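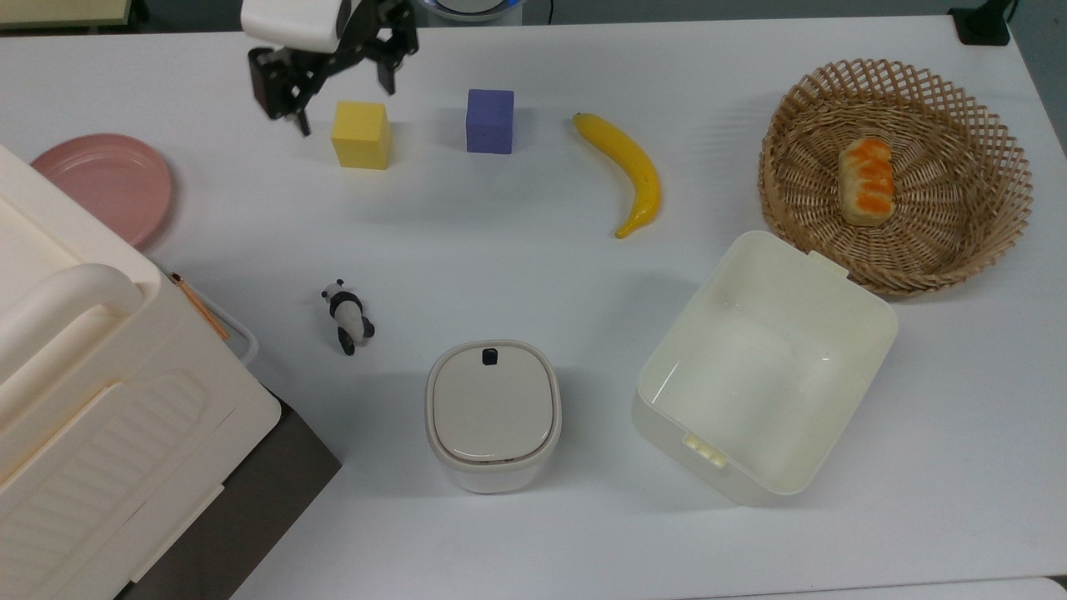 Fig. 1. Yellow toy banana and foam cubes on a white tabletop.

Home Projects Students Reports Search

Does pretend fruit make children eat real fruit?
Second-year project report, Ultidgate College
Olga Echeverría and Prasetyo Pelupessy

1. Why we picked this

The idea came from a leaflet. It was pinned up in the entrance of Kurau Nursery in Fleltthorpe, where Olga had a placement, and it said that children who play with toy fruit and vegetables "go on to choose the real thing". There was a drawing of a smiling carrot and no source. The leaflet belongs to a scheme called Mridha, which sells boxes of play food to nurseries along with a wall chart and a set of songs. According to the nursery manager, 2000 of the leaflets were printed for our area alone.

We both thought the claim sounded nice and we both doubted it. Children play with toy dinosaurs too. Our tutor suggested that a doubt was as good a starting point as a belief, provided we wrote down beforehand what would change our minds. We did that, and it is in section 3.

2. What other people say

We read what we could find in the college library and asked Mridha for whatever the leaflet was based on. They were friendly and sent us a second leaflet.

The general reading was more useful, though it left us with a muddle. Seeing a food often, in pictures or on the table, is commonly said to make small children less wary of it. That seems fair enough to us. But "less wary" covers a lot of ground. A child may be happy to touch a slice of pear, or lick it, and still not eat it. Several of the articles we read counted touching as a success. If our landlord counted touching the rent as paying it we would all be better off.

There is also the matter of what a toy teaches. A plastic or foam fruit has no smell and no skin to peel, and it never goes brown. Prasetyo's view is that a child who has spent a term with a perfect toy banana could easily be put off by a spotty real one. We have no evidence for this either and mention it only to be even-handed.

3. What we did

Kurau has two rooms for the older children. They are in the old part of the building, which was put up in 1853 as a chapel school and is very cold in the mornings. One room had a Mridha box out at free play. The other room kept its usual toys, with the play food put away in the cupboard. Snack was the same in both: a plate of cut fruit in the middle of the table, help yourself, with milk.

The families of 20 children agreed to take part, ten in each room. We asked each family to fill in four diary pages at home, one a week, saying what fruit the child was offered and what was eaten. That would give us 80 pages. At nursery we sat in at snack time on the same day each week and kept a tally of pieces taken and pieces finished. A piece with one bite out of it was marked as half.

Before we started we agreed that we would accept the leaflet's claim if the toy food room finished clearly more fruit by the last week than it had in the first, and the other room did not.

4. What we found

Both rooms ate more fruit in the last week than in the first. The rise was much the same in each. By our own rule the claim fails.

We would not make too much of this, though. The children in both rooms were new in the autumn and were shy at the table to begin with. By the last visit they were used to snack time and used to us, and they ate more of everything. The staff told us this happens every year. If we had only looked at the room with the box in it, we would have seen fruit eating go up and might have written a cheerful report saying that toys work. We suspect that some of the happy stories passed round about schemes of this kind come from exactly that sort of looking.

The diaries were a disappointment. Plenty of pages came back blank or with "fruit — yes" on them. One parent filled in all four weeks in the same pen, apparently at one sitting. We don't blame anyone, as it was nearly December by the end and people were busy, but we have left the diaries out of our findings.

What did seem to matter was who else was at the table. When one confident child took melon, the plate of melon went. When the same child was off ill, hardly any was touched. We did not set out to measure this and cannot put a figure on it. It was noticed by both of us separately and by the room leader, who thought it too obvious to be worth writing down.

5. What the children did with the toy food

They cooked it, posted it and put it to bed. The banana was a telephone most of the time. On one Tuesday the whole box went into a pram and was taken to hospital. We saw very little pretend eating, and when it happened it was mostly the pizza. None of this is a complaint. It looked like good play, and the staff like the box for that reason. They would like it just as well without the promise on the leaflet.

6. Problems with our own work

Our groups were small. The rooms had different staff, and one room leader is keener on fruit than the other. We knew which room was which while we were counting, and since we both hoped to catch the leaflet out, that is a real weakness. A friend who did not know should have done the tally. Our half-piece rule was also poor: a grape with one bite out of it is very nearly no grape.

7. What we would say to a nursery

Buy play food if the children enjoy it and you can afford it. Don't buy it to change what they eat, at least until someone can show you more than a leaflet. We sent a copy of this report to Mridha and have had an automatic reply.

Our tally sheets are kept in the department office and can be looked at on request. Thanks to the staff and families at Kurau, and to the children, who shared their crackers.

Contact the department | © Ultidgate College student reports | Back to top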